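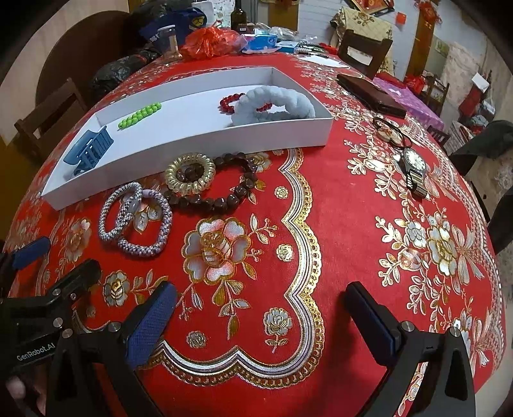
Pre-run checklist, perception and grasp planning
Cell: Muver
Checked by: Tegwen Gittins
June 2019

Stop button cuts motion from both stations: OK
Camera clock and joint log in sync: OK. Offset 5 ms.
Workspace limits loaded: OK
Ring-shaped items segmented one by one: FAIL. Overlapping bands come back as a single mask.
Printed cloth rejected as background: OK after threshold change. Flowers were giving false picks.
Planner timeout set: OK, 52 ms
Log disk space: Low. Clear old runs.

Zoila Betancur to retrain masks before the next run. No unattended picking until line 4 passes.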